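From: Etenesh Moges
To: gelilwood-kitchen list
Date: Tuesday, April 17, 2018
Subject: Re: [gelilwood-kitchen] the produce basket, again

On Monday night Lemlem Moges wrote:

> Can we please settle what goes in the basket and what doesn't? I came in
> to start the lentils and the onions were under the peppers, the peppers
> were under a cabbage, and something at the bottom had gone to meet its
> maker. Also, who has the long knife? It was on the hook after the Teshome
> lunch and I haven't seen it since.
>
> I vote for going back to the crates.
>
> Lemlem

Lemlem is my cousin and I love her, and she has wanted the crates back since November. I would like to speak for the basket.

The crates hold up to 50 pounds each, and that was the trouble with them. We filled them because they were there. Then two people had to carry one from the Catine side door to the sink, and one of those people was always me. Whatever landed on the bottom stayed there until it could be poured.

The basket has a handle. It holds what you need for one pot of something, and when it's full you can see that it's full. A cabbage doesn't belong in it. A cabbage is furniture. Onions and potatoes go in the drawer under the window, where they have gone for 14 years, and I don't know who started giving them ideas.

So my proposal, for whoever is cooking Thursday: peppers, cucumbers and eggplant go in the basket, the cutting board goes right in front of it, and you take things out onto the board as you need them. Long things toward the near end of the board, so they don't roll under the rim and get forgotten. Wash first, please. I have had the conversation about washing first with three different people and I'm prepared to have it again.
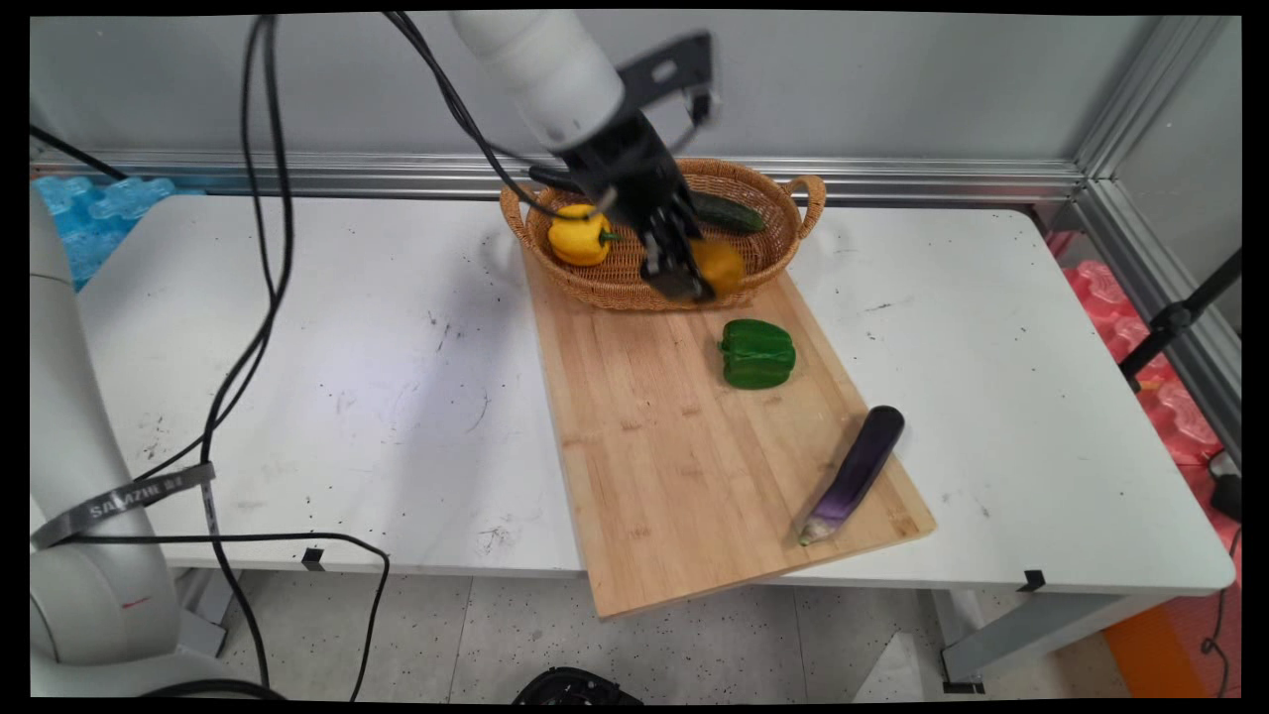

Basket and board. Eggplant at the near end, green pepper waiting its turn.

Please note the complete lack of cabbage.

On the table: yes, I know about the marks. I've been at the left half with baking soda and with the blue stuff from Stinness, and neither one impressed it. If somebody wants to try something stronger, try it on a corner first and keep it away from the bamboo board, which I like and which is not going in the dishwasher again.

The long knife is in my car. It's wrapped in a dish towel and I'll bring it Thursday. I would have mentioned this sooner but I was enjoying the thread.

Etenesh

--
You are receiving this because you signed up for gelilwood-kitchen. To leave the list, reply with "leave" in the subject line.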